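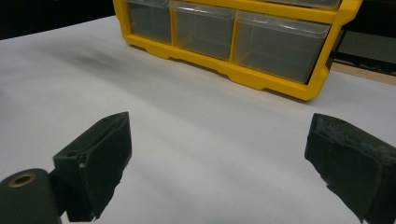
Where do I keep the small screws while I put the shelf together?
Sort them by length in a box with drawers or in cups, before you open the panels.

Step 3. Fixing the side panels (Lelholm shelf, width 415)

1. Lay the left panel on a flat floor, holes up.
2. Put in the 9 short screws by hand. Do not tighten yet.

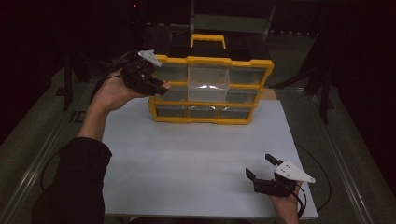

Parts organizer with yellow frame and carrying handle.

3. Place the cross bar at height 265 and hold it straight - a second person is useful.
4. Tighten all screws, first the corners, then the middle. 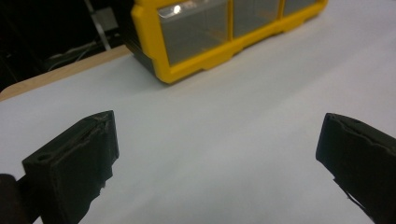 After this, turn the shelf on its back and repeat with the right panel.

Note: The 7 long screws are for step 4 only.
Caution: Do not use an electric screwdriver. The wood can split.

Text: Idalina Lobo, November 2019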